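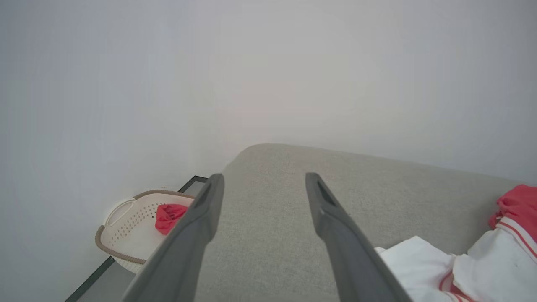

Wrist view with the fingers open over the cushion, laundry on the right, basket on the left.

Step 4: Teach the first pick

Okay, this is the fun part! By now your Brulach arm should be homed and the wrist camera streaming (if it isn't, go back to Step 3 and check the cable strain relief).

1. Open the gripper all the way. On our build at the Cavley shop that's servo value 500.
2. Jog the wrist until you see both fingertips and the cloth in the same view. Having the basket in there too is a huge help.
3. Save the pose as "hover".
4. Lower the arm 14 mm at a time until the tips just dent the fabric, then close to 252. Go slow, soft stuff bunches up in ways you won't expect!
5. Lift, swing over to the basket, open, and save that pose as "drop".

Start with something crumpled. A wadded shirt gives the fingers lots of folds to grab, while a flat one just slides around.

If the grip slips, drop the speed to 142 before you touch anything else. Step 5 covers looping the two poses.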